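Guvside Field Reports
February — by Rajeshwari Mathew

Print this page | E-mail this page

4. Handling trials with the Brokirholm hand-held gripper

The Brokirholm kit is sold to groups that want to record grasping by hand before moving the same task to an arm. We reviewed one kit at Tamthorpe over 2 weeks. It comes with the gripper, a set of foam pads and a short printed guide.

4.1 Task

Each trial used a kitchen tool and a hanging rack. The operator closed the jaws on the handle and brought the slot near its upper end in line with the rack. We ran 400 trials, split evenly between two operators. Sundaram supplied the scoring sheet, and we used it without changes.

4.2 Grip on tapered handles

Handles that widen toward one end are hard for flat, rigid fingers. The foam pads gave enough to hold them upright in most trials. In 38 trials the handle turned between the pads, nearly always when the operator had closed the jaws too near the narrow end. The printed guide says nothing about where to grip — a short note would help new users.

Changing a set of pads took 25 seconds once we had the right screwdriver, and one was not included.

Figure 4 shows the grip on one of the wooden handles.
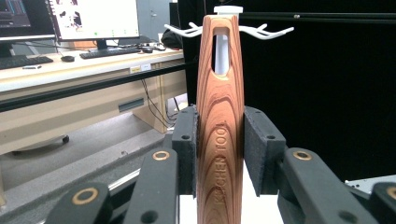 Figure 4. Wooden handle between the foam pads, with the rack post visible through the slot.

Neither operator reported trouble seeing the slot during alignment. The lower links do take up a good part of the camera view, and we return to this in Section 5.

Contact Guvside | Copyright Guvside, all rights reserved | Back to top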